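Ticket 166 – Right gripper pose drifts when both hands are low
Project: Ustavitz gripper comparison
Opened by: Touran Naseri
Status: waiting on retest

Comparing the Asel fingers against the older Barrientos set. Left tracks fine. Right loses pose for up to 28 frames when the operator looks down and the marker plate tilts away. Same on both laptops.

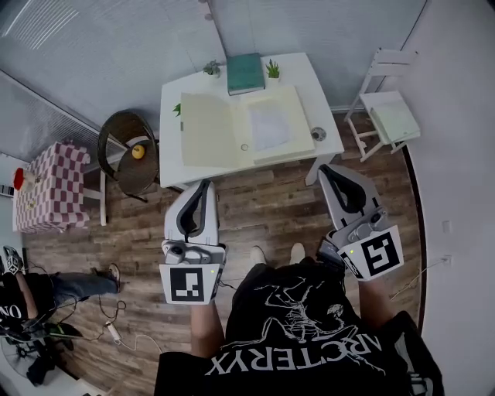
Grippers held low in front of the table, marker on each.

Tried so far:
- Swapped left and right units. Fault stays on the right side.
- Reprinted the right marker. No change.
- Lowered head camera exposure two steps. Dropouts got shorter but did not go away.

Next I raised the hands to chest height and ran the same pick again.
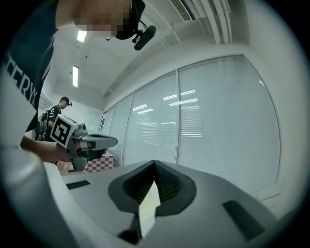
With the hands up there, the log had two dropouts in the whole run, both on fast wrist turns. So I don't think it is the marker size. I suspect the mount angle on the right – the Clullside bracket has some play in it. Can someone confirm the torque for those screws?

Reply 1

Bracket play would fit. Please check the wrist camera stream too – if the timestamps hold while the marker pose drops, we can rule out the sync box. 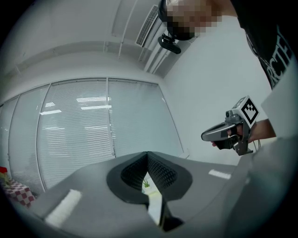 Posted by Ketill Ketilsson, 8/22/19

Timestamps hold on both wrist streams, I went through them this morning. Sync box is fine. Gianni has the torque sheet from March. Tighten the right bracket, rerun the calibration and attach the new log.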